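Speaker notes: Rewiring the Kamness hall lights
Talk for the Saturday repair group, 18 minutes plus questions

Slide 1. Title
Say hello, thank Agustina Cabral for the projector. Phones off.

Slide 2. The old system
Hall had 11 dimmer circuits on one panel. Labels in three people's handwriting, two of them wrong. Pause here, people usually laugh.
Mention the smell in the fuse cupboard. Paavo Peltonen found it in November, not me.

Slide 3. What it cost
Total was $2,884. We had budgeted $2,000. Most of the difference was the licensed electrician — worth every cent, and in the hall it's the law. Don't get drawn into an argument on this.

Slide 4. Order of work
Isolate, test, tag, test again. Then draw the circuit before touching it. Hélder's drawings are in the Umus folder if anyone asks.
Stage left took two evenings. Stage right took five. Explain about the ceiling hatch.

Slide 5. Colour and labels
Pick a scheme and write it inside the panel door. Printed labels at both ends of every run. The grey tape from last time dried out and fell off, so no tape.
Ask who here has labels at home. Wait for hands.

Slide 6. Dimming
Old dimmers hummed with the new lamps. Explain minimum load in one sentence and move on. Skip the graph if past the 12 minute mark.

Slide 7. Low-voltage side
The control wiring is a separate job and we kept it in separate conduit. Leave both pictures up while taking questions.

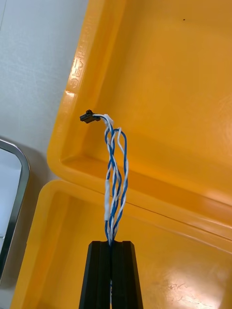
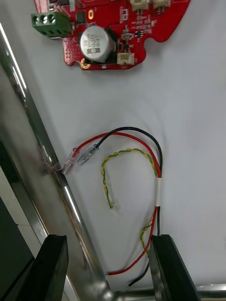

Blue and white wires twisted together (first picture); red board with a green screw terminal block (second).

Notes by Aldana Sosa
Kamness Hall lighting group

Likely questions: can you reuse old switches (some), did the insurer want paperwork (yes, the certificate), is the Piras hall next (not decided — send them to Joaquín Painemal).
Chairs need stacking before we leave.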